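Have you ever wished somebody else would carry the post? The Oton is a little robot from a firm called Gomska, and carrying things from door to door is just what it was made for!
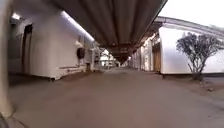 It follows long, straight paths best of all, and it remembers every turning once you've shown it the way (which is more than I can manage some mornings). One battery lasts for 62 trips, and then it trundles home for a good long rest. 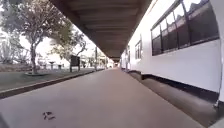

Page last changed: May

A school can borrow an Oton for a whole term, and there's a sticker set too, so do ask your teacher nicely.

248 shares
174 comments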